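Robotics & Automation | News

Karnura pits fingers against fingers in gripper trial

By Abundio Olvera — August 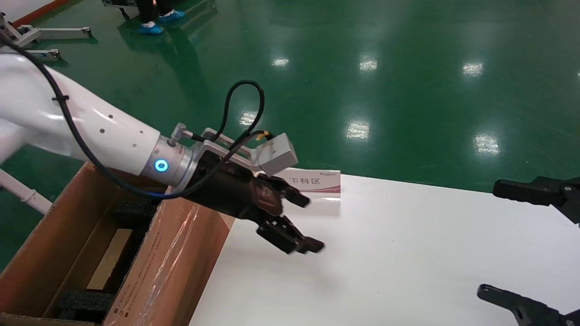 A multi-fingered gripper on a white arm during the trial, next to the sign for the unloading area.

Karnura has spent the month finding out which of 2 robot hands is better at emptying a cardboard box, a job most toddlers do for free.

The contenders are the Rolldale, a many-jointed hand, and the simpler Astgate. Each was given 3,000 picks. The Rolldale dropped 574 parts, most of them in the first week, before a new controller calmed it down. The Astgate dropped 600 and seemed to take it better.

Karnura calls the gap "encouraging." The engineers at its Ocampo site call it 26 parts. They plan to swap the wrist sensors next and run the whole thing again — with the same boxes, if the boxes hold up.

Prices for either hand have not been announced.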